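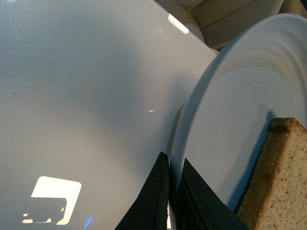 Speaker notes, Janaína Furtado, Marinho staff canteen

Start with the job as it was. Lunch at Marinho is 700 covers, and 2 people used to spend the whole sitting at the dish return. Scrape, sort, rack, repeat. Sore wrists, wet sleeves, no chat.

Then the change. The Ilix arm came in January and took over picking up plates. It is slower than a good porter. Say this early, they will ask.

What staff do now:
Clear jams and take off anything it leaves, mostly crusts and napkins.
Check racks before the wash.
Go out on the floor at busy times.

Pause. Ask who here has worked a dish return.

No jobs went, but hours moved. The late shift lost its last half hour and two people minded a lot. We should have talked to them before the order was signed. Don't skip this part even if short of time.

Training: 9 sessions, too many in the first month. The older porters picked up the stop and restart faster than the supervisors did.

Breakages: 224 plates since the start. I have no proper count from before, so no comparison. Leave it at that.

Last slide: what the porters asked for. A lower shelf, a stool, and a say in the next rota. Shelf and stool are done. Rota is still being discussed.

Questions.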